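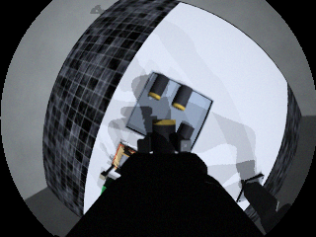

Jatmont Building Owners Group
Minutes of the roof and drainage meeting, 17 October 2024

Present: Naa Mahama (chair), Vsevolod Kravchuk, Hae-won Um, Marcelino Magalhães (minutes)
Apologies: Jin-sol Ha

1. Previous minutes
The September minutes were accepted with one correction. Under item 4, "east gutter" should read "east downspout".

2. Flat roof, Block 2
Mr. Kravchuk reported on the Cudodach survey. The membrane is sound over most of the area. Ponding was recorded at the north drain, where the insulation has settled. Cudodach recommends tapered board over 625 square feet and a new drain bowl. Ms. Um asked whether the existing drain body could be kept. Mr. Kravchuk said the clamping ring is corroded and the surveyor would not warrant a seal against it.
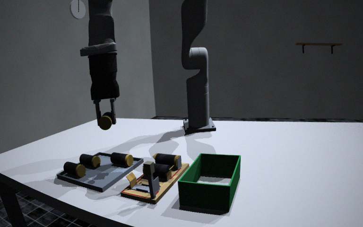
Two quotes are held, from Cudodach and Jamusar. The Jamusar quote excludes disposal of the old insulation and cannot be compared until this is priced. Action: Mr. Kravchuk to request a revised figure.

3. Downspouts and yard drain
The east downspout was rodded and now runs clear to the first elbow. Flow past that point has not been tested. Ms. Um has 86 feet of replacement pipe on order from Nam – delivery is to the rear gate only. Ms. Mahama asked that the brackets be fixed to masonry and not to the fascia. 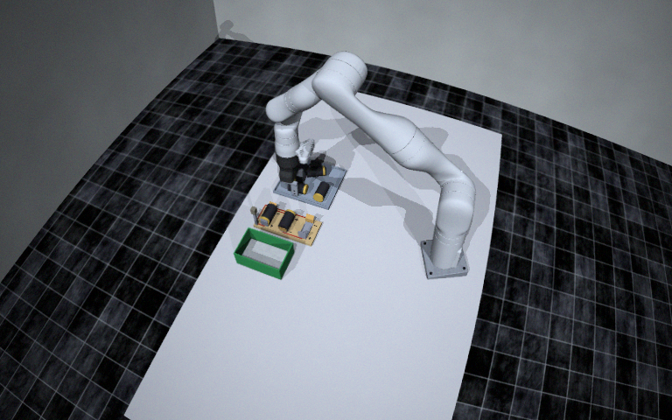 Bracket fixing was discussed further. Mr. Magalhães noted that the present brackets have one screw each and have pulled out at the upper joint. He proposed a square plate with bolt holes at the corners, like the gray one under the white arm, to spread the load across the brick. Ms. Um will ask Nam for a price in galvanized steel. Agreed that no bracket be ordered before the wall is checked for loose mortar.

4. Budget
Over 400 dollars remains in the minor repairs line. Item 2 will be charged to reserves.

5. Any other business
Roof hatch key – Jin-sol Ha to confirm who holds the spare.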